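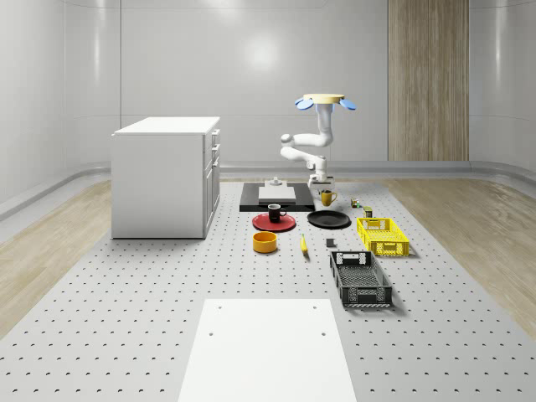
2nd October

Glaze tests, batch two. Kiln came down overnight, opened it after coffee. Mixed bag.

Tiles 1 to 6 (Momgate clay, no grog): fine. Satin white went on too thick again on 4, crawled at the corner. Thinner next time, sieve it twice.

Tiles 7 to 12 (Adolcombe clay): pinholes on nearly all of them. Marta thinks the bisque was too fast, I think the clay is gassy. We had the same fight in May and never settled it. Slow bisque on the next lot, then we'll know.

Iron red on 9 is lovely. Not red at all, more like burnt toast, but lovely. Want to keep that one for the wall. Recipe is Vsevolod's, on the back page of the old green book, except I was short on bone ash and only put in half. Write that down somewhere better than here.

Cones: witness cone on the bottom shelf was flat, top shelf barely leaning. So the kiln is still hotter at the bottom, whatever the repair guy says. Moved the 2 tall props so there's more air at the back. Asked Hnat to look at the lower element when he's in.
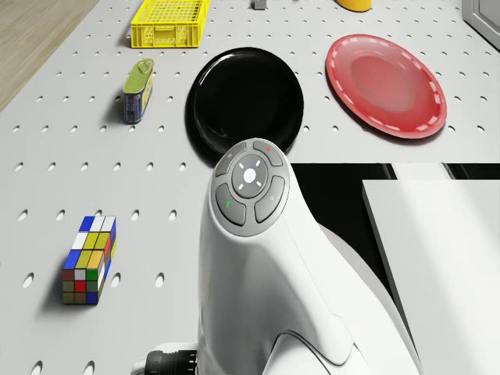
Yellow basket and a small tin, top of the pegboard table.

Afternoon. Mixed 100 g of the ash glaze as a line blend, whiting going up a step each cup. Mixed the first cup with tap water that was way too warm and it went like yogurt. Threw it out, started over. The rest are labeled in pencil on masking tape, please nobody peel the tape.

Ash is the Futstead ash, washed once. Probably wants washing again, my fingers are dry as anything. GLOVES. Glenys has told me more than 28 times by now and she is right.

Dipped the new tiles for a count of three, then a second dip on the top half after it lost the shine. Count of three is too long for the Adolcombe, it drinks it up. Use two.

Semeniuk frit: bag nearly finished. Assunta to reorder, the fine one this time. The coarse one settles like concrete and we spent half of last week scraping the bucket.

To do before next firing:

- vacuum the kiln floor, there's a crumb of brick by the door
- new kiln wash on the shelf that stuck (tile 11 took a chunk out with it)
- check thermocouple is pushed all the way in, it was lose last time
- bisque the Adolcombe bars, slow, long hold near the top

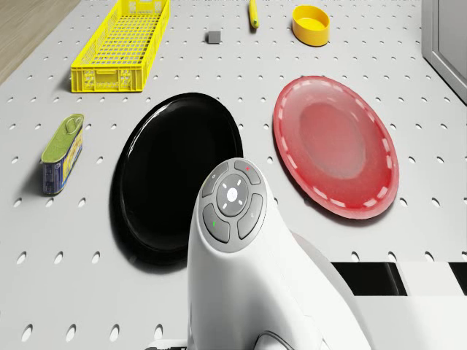 - copy the ash blend numbers into the shared sheet
- ask Vsevolod about the bone ash, was half enough or did I just get lucky

Weights for the blend are on the card in the scale drawer. Scale was drifting a bit so I re-zeroed before every cup. Cup 5 might be off, got called to the phone in the middle of teh whiting and can't swear to where I stopped. Redo 5 if it comes out odd.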